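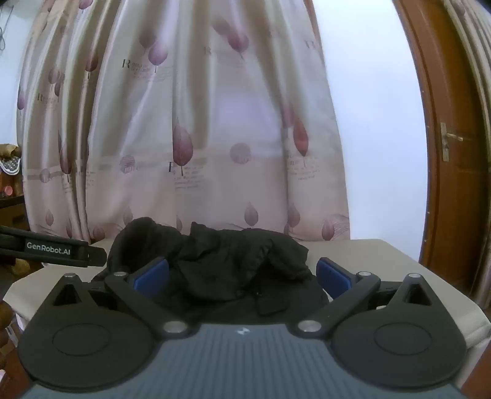
Black garment on padded bench, curtain side

Ticket 392 — Kirnetti rental, front room
Category: furnishings / laundry
Status: open, waiting on reply
Priority: medium

Reported problem
Dark lint and fuzz on the beige bench top. Guest complained Friday, second complaint this month. Bench was cleaned before check-in both times.

Log

9:15 am
Checked bench. Fuzz all over the seat, worst in the middle. Black piece from the lost property bag put down on it, same color fuzz. Probaly our source but not sure yet.

9:40
Lint roller, 3 sheets. Top looks fine from standing height. Get down close and it's still in the weave. Vacuum with the brush head got more of it.

10:05
Test. Wiped a clean patch with a damp white cloth, let it dry, put the black piece back on it, pressed down, picked it up. Fuzz again. So it's the garment shedding — not the bench fabric breaking down like the last note said. Please fix the last note.

10:20
Looked at the long curtain behind, the pale one with the mauve leaf print. Some dark bits near the hem. Shook it out. Did not wash, no care label that I could find. Does anyone have the Climberg order sheet?? Need to know if it can go in at warm.

10:30
Other curtain panel by the brown door, same deal but less. Door latch is fine, closes ok, ignore the old ticket on that.

1:10 pm
Called Kumarasinghe (laundry). They'll take the garment but want it bagged seperately, no mixing with the pale linens. Makes sense. Bench cover cleaning is 340 if they come out to us, 600 with both curtains included. Didn't approve either one.

1:35
Erkex upholstery foam, small spot at the back corner. No color change after drying. OK to use on the rest I think.

Still to do
- approve or refuse the 600 quote
- find the curtain care info
- do the rest of the bench with foam
- hooks by the door so people stop dropping dark clothes on the bench — asked for these in March, no answer

Leave this open until the bench has gone a full stay with no fuzz.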